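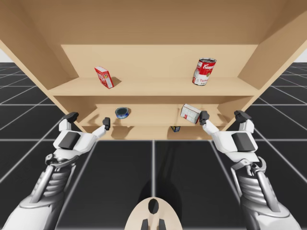
A rendering of a wooden shelf unit with two shelves, and two robot arms reaching up to it.

Most warehouses that say they are out of room are out of order. I ran the floor at a parts distributor in Tadstead for a long stretch, and twice we paid for outside storage we could have done without.

The second time was in September. We had 763 pallet positions, all of them marked full in the system, and we rented overflow space from Fahy across the river. Then Sinéad Tully came over from the Tirton branch and asked to walk the aisles before the next truck went out. It took her most of a Friday. She found 255 positions holding less than half a pallet each. Some held a single carton of something we had stopped selling.

We had been talking to dealers about narrow aisle trucks. They are good machines and I have nothing against them. A narrower aisle does give you more racking. But if you fill the new racking the way you filled the old, you will be back on the phone to the dealer before the lease is up, and you will have new trucks to pay for as well.

My view is that no company should sign for equipment or floor space until it has done three dull jobs. Count what is in each location. Combine the partial pallets. Get rid of stock that hasn't moved in a year, even if the accounting people don't like the write-off. We cleared more than 700 cartons that way and gave up the Fahy space.

Dealers could push this harder. The one we used, Trivanport, offered a free site survey, and the survey measured the building, the doors and the ceiling height. It did not look in a single carton. I would have paid for one that did.

We did buy two narrow aisle trucks later on, for the fast-moving lines at the front. The back half of the building still runs on the old counterbalance trucks.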